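June, started 7:40 am

Flarnlow drives again. Three left from the box, the ones I put aside as "later". Later is now, Isla wants the list by end of month.

Did drive A first, easiest. Clean read the whole way on Tollia (the old copy machine, for whoever inherits this notebook). Write blocker on, full image, checksum, checksum again. Both match. Wrote the sum on the sleeve and in the sheet. Sleeve is back on the shelf, left side.

Drive B is the ugly one. Spins up, shows the right size, then stalls 19 percent in. Stopped it right there and didn't let it grind. Restarted with the skip-ahead setting so it grabs the easy stuff first and comes back for the bad patch at the end. That got nearly all of it before lunch. Should have done it that way from the start — I say this every time and every time I start with the plain copy.

Left over after first pass: 628 unread sectors, all close together. Not scattered, so maybe one bad area and the heads are OK. Guessing.

Second pass, small block size, backwards. Slow. Went and did other things.

Other things:
- relabeled the adapter drawer, the short SATA cables were in with the long ones again
- chucked the two cables with bent clips, please don't put them back
- Rawiri's power supply goes to recycling, fan is shot and it's not worth a new one
- need isopropyl, need sleeves, need the small labels that acutally stick

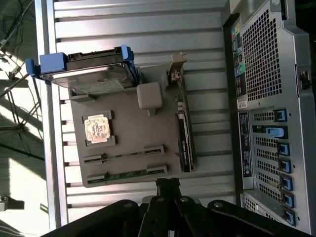
Second pass done 1:15 pm. Down to 49 unread. Happy with that. Tried a third pass with more retries and got nothing at all out of it, same 49, so calling it. Drive was getting warm and I don't want to lose it over a few blocks that might be empty space anyway.

Checked which files the holes land in. Mapped the list against the file table (Loredana's script, works fine, but it wants the path with no spaces in it, cost me twenty minutes of swearing). Most of the holes are in free space. One is in a photo folder, a big scan, opens but with a gray stripe across the bottom. One is in something called FINAL_use this one, which will not open. Naturally.

Looked for another copy of that file on drive A. There's a FINAL_old with the same pages, I think, going by size and date. Dates are not worth much though, the clock on whatever machine wrote these was clearly off for a long stretch. Half the folder says it was saved before the software existed.

Drive C. Didn't get recognised on Tollia. Swapped the cable, nothing. Swapped the port, nothing. Tried the other dock and it came right up, so the fault is Tollia's second bay and not the drive. Put tape over that bay. DO NOT USE until I've had it open. I think it's the connector, it has felt loose for a while and I kept pushing it in harder like an idiot.

Imaging C on the dock, going slow but steady. No errors so far. Will run through the evening.

Question about what we hand over. Flarnlow asked for "everything" but everything means three copies of the same folders with different names, plus a pile of temp files. Options as I see it: give them the raw images plus a sorted set, or just the sorted set and we hold the images. First one is more honest, second one is what they'll be able to use. Asked on the shared page at lunch, with the sizes.

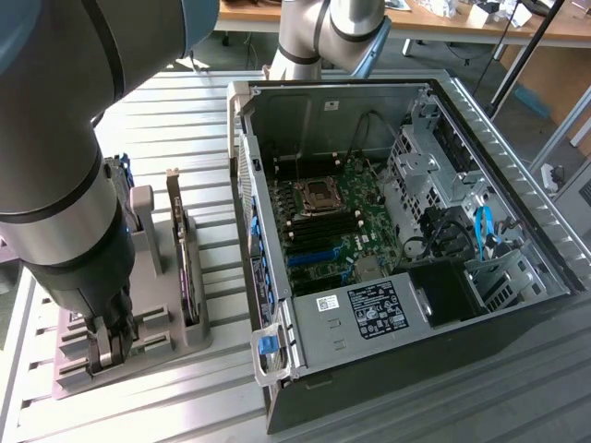
Tane wrote back that we should give them both, on seperate drives, and put the sorted set on top in the box so they open that one first. Also that nothing should be deleted as a duplicate unless the checksums match, because last winter he threw away a "copy" that had two extra pages in it. Fair.

So the plan: hash every file across all the images, group by hash, keep one per group in the sorted set, and write a plain text list of where the others were. Same name but different hash gets kept, with the drive letter added on the end. Won't be pretty. Nobody there is going to care about pretty if their minutes are all in it.

Vandonov trial runs out soon. It's nice for previews but I'm not paying for it on this job, the free tools did all the real work today. If anyone else wants it say so before I uninstall.

3:50 pm, C past the halfway mark, still clean. Hash run on A finished, B running now. Fan in the corner machine is loud again, cleaned the filter, no change, so probably the bearing.

To do next:
- check C image, two checksums, write on sleeve
- open up Tollia bay two
- email Flarnlow about the file that won't open, ask if anyone has a printout
- compare FINAL_old page by page with whatever they send
- ask Heather where the good screwdriver set went

Log files are in the job folder under logs, the map file for B as well. Keep the map file. If we ever get another go at that drive it can pick up from there and only try the missing bits.

Leaving C running overnight, note taped to the dock.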